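Equipment > Grippers > Hand-held > Padside

Padside Hand-Held Gripper: Setup and Care

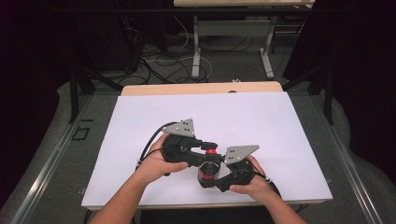
Padside in both hands, with a small red-capped bottle between the jaws.

We love how quickly the Padside comes apart! The perforated finger plates lift off with 2 screws a side (keep the left and right ones separate, they wear differently), and then you can get a brush right into the joints. Ours has done 312 hours in the Arnby cell and still closes sweetly.

Before each run, open and close the jaws by hand and feel for grit. Check that the cables have enough slack to follow your wrists, then try a light bottle over a plain board, lifting it just a little. If it slips, clean the jaws first and tighten second.

Spare plates and jaw pads are in stock, and the Hofstetter screws fit too.

1,748 views
2 comments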